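The Patience of a Planner

SKANEO'S small software team has spent most of a year teaching two arms to agree with each other.

By the time I find the right door at Skaneo, Orysia Levchenko has already been in an argument for an hour, and she is plainly enjoying it. The argument is about time. Specifically, it is about how long a robot should be allowed to think before it moves its second hand, and her opponent across the desk, Takeshi Fujimoto, believes the answer is "less than it does now."

"He wants it quick," she tells me, pulling out a chair. "I want it to stop dropping things. We are both very reasonable people."

Their project is called Filik, and it is a planner — the layer of software that sits between what the cameras report and what the motors do. Most of the planners Levchenko worked on before treated each arm as its own little country. You planned the left, you planned the right, and you checked at the border that they wouldn't crash. That works nicely for moving a box from one shelf to another. It works a good deal less nicely when both hands are holding the same thing, and the thing is soft.

Filik plans the pair together. Every 50 milliseconds it throws out most of what it had decided and starts over with fresh numbers, keeping only the part it is surest of. Fujimoto, who came to robots from audio software and still talks about "the buffer" when he means the plan, wrote the part that decides what to keep. It has been rewritten 18 times (he keeps the old versions in a folder named Adams, after a street he used to live on, and would not be drawn any further).

Perception is Lerato Radebe's corner, and she is the first to say it is the messy one. Her module, Pelel, has to tell the planner where an object ends. With a mug, fine. Plastic wrap is another matter altogether, and she has strong feelings about it.

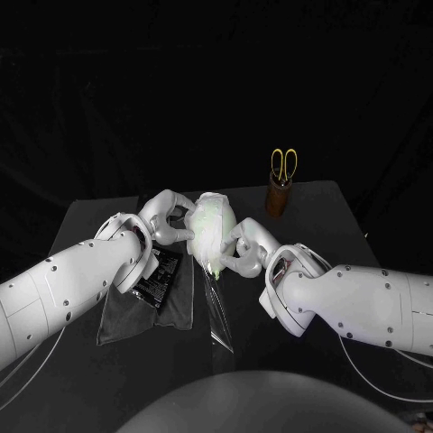

Radebe's answer has been to let Pelel admit doubt. Older versions drew one firm outline and handed it over, and the planner believed every inch of it. Now each stretch of edge arrives with a score, and Filik is free to keep its fingers away from the low ones. Give it a bundle in clear film, with a hand on either side and a long glossy tail hanging down so you can see the dark table right through it, and the tail scores terribly. Radebe is delighted by this. A guess marked as a guess, she says, is something Takeshi's code can work with.

The next release is due in December, and the argument about time is still open when I put on my coat. Levchenko has offered 43 milliseconds. Fujimoto is writing something on the back of an envelope, and he asks her to wait.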